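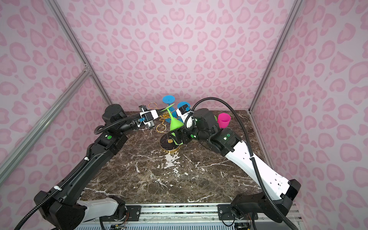
Our two-arm setup, Tuesday practice

Bimanual tidy task: left arm keeps snagging, right arm keeps waiting. How do we split the work?

Posted by setar_mentor in Student Projects > Robot Arms

I help with an after-school robotics club (grades 10 to 12). We have two arms facing a shared table inside a booth, and the students are entering the Hindby table-clearing event in July. The rules give you a set of party items on the table and you have to sort them into zones. Glassware and cups go to one side, decorations to the other, and the coaster tray stays in the middle. You get 7 minutes per run and lose points for anything that leaves the table.

We collect demonstrations by having two students steer the arms, one each, and then we train on those. The single-arm items are fine. A cup standing upright is easy for either side. The trouble is with two things.

First, the gold wire ornaments. They are thin and they hook onto each other, so when the left arm picks one up it often brings the others along. Sometimes the loops catch on the glass as well.

Second, the cocktail glass. When it is standing, the right arm takes it by the stem and that works. When it is tipped, the gripper comes down over it and pushes it around, or closes on the bowl at a bad angle.

When both of these are close together, the trained policy tends to hover. The left arm goes toward the wire and stops, the right arm goes to the glass and stops, and they wait on each other until time runs out. We have 25 demonstrations of the mixed layout so far. Do we need more, or are we recording them the wrong way? The students would also like to know if they should fix an order (wire first, then glass) or leave it up to whoever is driving.

One more question, about the booth. We covered the walls with a pink leopard print because the event says backgrounds can vary. Is this hurting us?

nolent_bench

I judged at a regional version of this and coached a team before that. Fix the order. With only 25 runs, if half of them go wire first and half go glass first, the policy sees two different right moves from the same starting position. The usual result is exactly what you describe, where it starts one move and then stalls.

I would do it like this.

Right arm takes the glass first and holds it clear, a few inches above the table. Left arm does not move until the glass is up. Then the left arm goes in for the wire from the outer edge of the tangle, lifts slowly, and pauses. If more than one piece comes up, keep going and put the whole bunch in the decoration zone. As far as I remember the score sheet, you don't get extra points for placing them one at a time, but check your own copy.

For the tipped glass, have the driver line the fingers up with the stem before going down. Most students come straight down because it is quicker with the controls. It looks fine to them and it teaches the arm a bad approach. Record a separate set of just the tipped glass with nothing else near it. My team did 14 of those in different directions and the grasp got a lot better. After that go back to the mixed table.

Also throw out any demonstration where a driver stopped to talk to the other driver. Long pauses get learned. We went through our recordings and cut 4 that were mostly two kids discussing whose turn it was.

The walls are fine. Leave them up, but try to do some runs with a different covering as well, so the arms have seen more than one.

wirecutter_dad

can't you just use thicker ornaments? we had the same thing with tinsel and swapped it for plastic beads, no more problems

Borbély Workshop

Swapping the items only works if the event lets you bring your own, and for Hindby I believe they hand you the kit on the day. Practice with the wire.

I agree with fixing the order. Two things to add.

Check the cable conduit before you blame the training. With a conduit that loops out from the wrist, the slack can push back on the arm when the wrist turns far. On ours it was enough to put the fingers a little off from where the driver expected, and the drivers corrected without noticing. Move the arm by hand through the full reach with the power off and feel for the spot where it gets stiff. We moved one tie a couple of inches and that was all it took.

The other thing is the tabletop. Polished marble shows reflections, and so does a glossy cup or a glass. If your wrist camera is picking up bright spots, turn the overhead light a bit to the side and keep it there for every session. Tape a mark on the floor where the lamp stands. We lost a week to a lamp that got moved between practices - the recordings looked the same to us until we put them side by side.

On how many more to record, I would redo the mixed layout from scratch with the fixed order and not add to the old ones. Start with the same number you have now and test before recording more.

setar_mentor

Thanks, this helps a lot. We are going with glass first. The students are re-recording the mixed table next practice and I have asked them to agree on the signal for "glass is up" before they start. I will check the conduit on the left arm too, since that is the side that has been snagging. I'll post the results once we have a few test runs.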